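Wemstead Student Robotics Club – Help Tracker
Ticket 232: Tidy-the-bedroom run stalls at the bed
Status: Open (fix in testing)
Opened: 19 March 2018
Project: Bornine
Priority: High, demo coming up!

What's going wrong
Bornine drives up to the bed, lines up nicely, reaches for the clothes on top and then just sits there. No error on the laptop, no beep, nothing. After 60 seconds the watchdog kicks in and the arms go home. It did this on 7 tries in a row last night, so at least it's consistent (we love a bug that shows up when you call it!).

What we've tried so far
Restarted the arm controller. Same thing.
Swapped the battery for the freshly charged one. Same thing, though the base did feel a bit peppier.
Re-ran the gripper calibration from the Maglaya notes. Both grippers open and close fine on the bench script, so we're pretty happy it isn't the fingers.
Moved the start position back one tape corner. It got further into the reach before stopping, which got us all very excited. 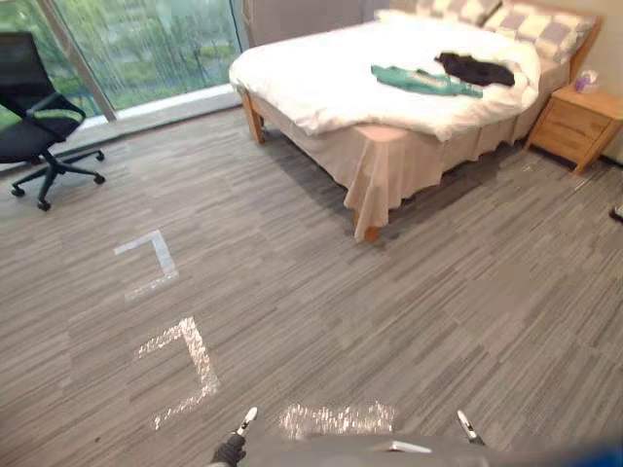
That last one got us reading the log properly, and there's a line we'd been scrolling straight past: "target depth 665, limit exceeded, hold". The planner thinks the clothes are further away than the arm can go, so it holds and waits for the base to creep forward. The base won't creep, as it believes it's already parked. So they're both being very polite and waiting for each other.

Update 1
Printed the depth reading for a dark top and a lighter one on the same spot of the bed. The lighter one is steady. The dark one jumps all over the place, and every big jump lines up with a hold. The Mevstead team had the same trouble with black socks back in October and they were kind enough to send us their filter settings. Thanks heaps, you lot!

Update 2
Put the filter in and the readings have calmed right down. Also added a message for when the planner and the base are both waiting, so the next person gets a proper error in the colour red and not a silent robot. Three bench runs with no hold. Haven't done a full run yet.

Still to do
Full run from each tape corner, curtain open and then closed.
Check the filter hasn't slowed the reach too much.
Put the hold message in the club wiki.

Leaving this open until the full runs are done. If you've got a spare hour after class, come and help, it's really fun watching it go for a shirt!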